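4.3 Klebebandrollen in die Schale einräumen

Sie haben die Rückwand der Nestex-Packstation montiert, die Matte ausgelegt und festgestellt, dass eine Schraube übrig ist. Legen Sie die Schraube in den Beutel zurück, sie gehört zu Kapitel 6. Jetzt kommt das Klebeband an die Reihe, also der Teil, den alle überblättern und der bei uns die meisten Anrufe verursacht.

Sie benötigen:
die weiße Schale aus Karton 2
die Rollen, nach Möglichkeit ohne Fusseln
eine ebene Fläche mit Matte

1. Stellen Sie die Schale in die Mitte der Matte. Die Längsseite zeigt von Ihnen weg.

2. Legen Sie die Rollen neben der Schale ab. Eine Ordnung ist dabei nicht nötig, die entsteht später oder auch nicht.

3. Prüfen Sie bei jeder Rolle, ob der Bandanfang anliegt. Ein loser Anfang klebt mit großer Zuverlässigkeit an der Nachbarrolle fest. Drücken Sie ihn mit dem Daumen an oder schlagen Sie ihn zwei Millimeter um.

4. Sortieren Sie nach Farbe. Gelbes Band kommt in die linke Spalte, weißes in die rechte. Wer Linkshänder ist, darf es umgekehrt halten, muss dann aber auch den Aufkleber am Rand umdrehen.

5. Setzen Sie die Rollen flach ein, mit dem Loch nach oben. Beginnen Sie hinten und arbeiten Sie sich nach vorn.
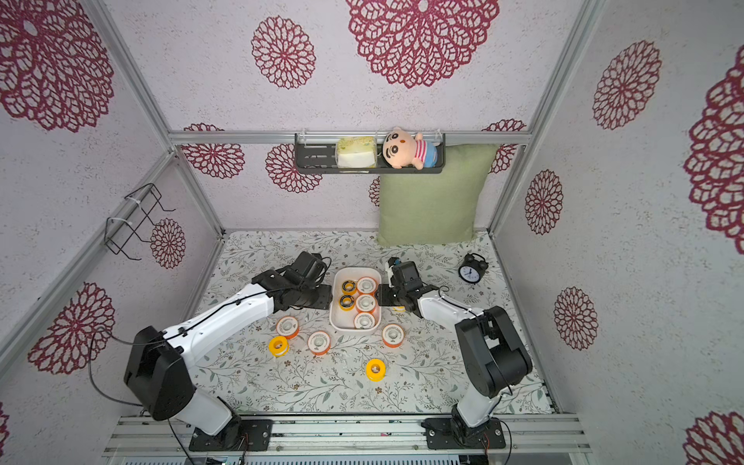

Abb. 7: Gelb links, Weiß mit orangem Rand rechts. Weitere Rollen liegen noch auf der Matte.

Hinweis: In der rechten Spalte haben drei schmale Rollen Platz, in der linken zwei. Die sechste Rolle passt nicht. Sie passt auch dann nicht, wenn man sie hochkant stellt und sich mit dem Handballen darauf abstützt. Herr Mohammadi aus unserer Werkstatt in Pirnham hat es für Sie ausprobiert und dabei den Rand einer Schale eingebüßt.

6. Schieben Sie die Rollen so weit zusammen, dass sie beim Anheben der Schale nicht wandern. Sie sollen sich berühren, aber noch einzeln herausnehmen lassen. Brauchen Sie dazu einen Schraubendreher, war es zu fest.

7. Legen Sie angebrochene Rollen nach vorn und volle nach hinten. Im Alltag wird ohnehin immer die vordere genommen, und so ist es wenigstens die richtige.

8. Was übrig bleibt, kommt in die Vorratsbox Soliman (Bestellnummer 459, nicht im Lieferumfang, wie Sie vermutlich schon bemerkt haben).

Achtung: Die Schale nicht auf der Heizung oder in der Fensterbank lagern. Warmes Klebeband gibt an den Seiten Kleber ab, und die Rollen verbinden sich dann zu einem einzigen Gegenstand, für den wir keine Verwendung kennen. Empfohlen sind 18 Grad.

Achtung: Seitenflächen nicht mit Öl einreiben, auch wenn das im Internet steht.

Nachfüllen und Umsortieren

Nehmen Sie zum Umsortieren nur die Rollen heraus, die tatsächlich den Platz wechseln sollen. Die ganze Schale umzukippen geht schneller, danach rollen die Rollen aber dorthin, wo Rollen am liebsten sind, und das ist unter dem Regal.

Bleibt eine Rolle beim Herausnehmen hängen, greifen Sie in das Loch und drehen Sie leicht. Ziehen Sie nicht am Band. Am Band zu ziehen ergibt Band.

Leere Kerne gehören ins Altpapier, sofern sie aus Pappe sind. Frau Naseri, die im Lager Dedstead die Rückläufer öffnet, bittet ausdrücklich darum, sie nicht in die Schale zurückzulegen – von oben sieht ein leerer Kern mit einem letzten Rest Band nämlich erstaunlich voll aus. 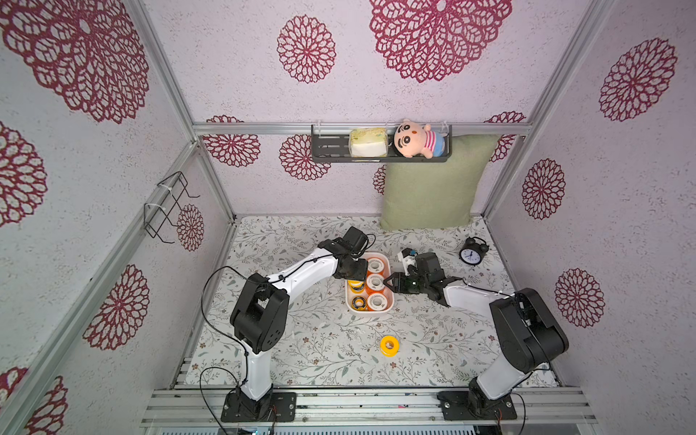 Darf ich verschiedene Bandbreiten in derselben Schale mischen?
Mischen ist möglich, solange keine Rolle höher steht als der Schalenrand. Sonst lassen sich mehrere Schalen nicht stapeln.

Weiter mit 4.4, Abroller einhängen. Dafür brauchen Sie beide Hände und die Schere, die Sie in 4.1 beiseitegelegt haben.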